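4. What changed on the packing side

Before April the small parts at Brunusholm were put away by hand. Rigoberto Beltrán did most of it and could find any connector in the building without looking up, a skill that appears on no job description. Udel then bought the arm, and Clilness wrote the software for it.

The arm's job is to sort loose parts into trays and drawers. Our target was 600 parts a shift. On our first Tuesday it managed 363, and Rigoberto was very nice about it.

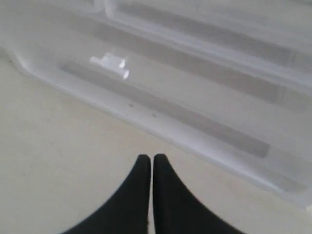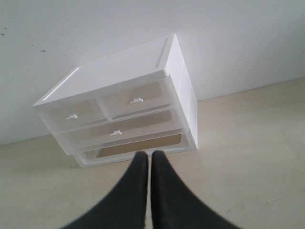

Photos: W. Chmielewska / Hunt project group

White parts in pale trays were the worst. Frosted drawers came a close second - people read the labels in their heads, and the arm has no such labels.

Staff now spend less time bending and more time being called over. We logged 24 calls for help in one shift, most of them for a part the gripper had nudged and then lost interest in. Rigoberto's new title is cell supervisor. He has had 30 minutes of training for it and a lanyard. He told us he misses the radio, which was moved to make room for the controller.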